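I've been meaning to write up the painted doors of Bamia for months now, ever since we came back in June with far too many photographs and a bag of red earth that leaked all over the boot. If you've never been, the village sits on a hill above Prirnine, and every house has a border painted round its front door in ochre, white and a deep sooty black. Zigzags mostly, but also little fish, combs, ladders and a sort of curled leaf I've not seen anywhere else. 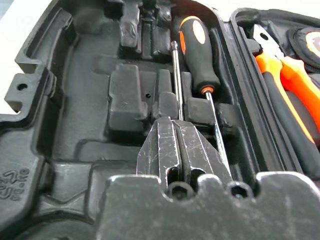
We stayed 2 nights and I walked up and down the main lane with my sketchbook until my knees complained. There are 14 doors on that stretch alone, and I drew the lot! The black comes from boiled seed pods, I was told over a very sweet tea, and it gets a fresh coat after the rains. The pattern belongs to the house and stays with it, so if you move in, you get the fish whether you like fish or not.

Anyway, all this has gone to my head and I've decided our back hallway needs a border of its own. I bought a tin of Gimitell chalk paint in a lovely rusty shade (40 pounds, ouch) and have been cutting stencils out of old Poon cereal boxes at the kitchen table. The zigzag is easy. The leaf is a beast, and I've gone through three boxes on it already.

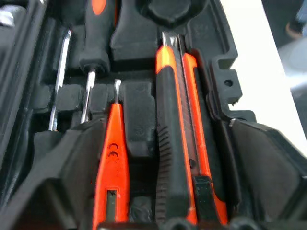
Orange and black screwdrivers and a knife, all in their places.

I'm starting at the bottom by the coat hooks, where any wobbles will be hidden behind wellies. The wall is 900 centimetres if you go right round the corner and back, so it may take me until the autumn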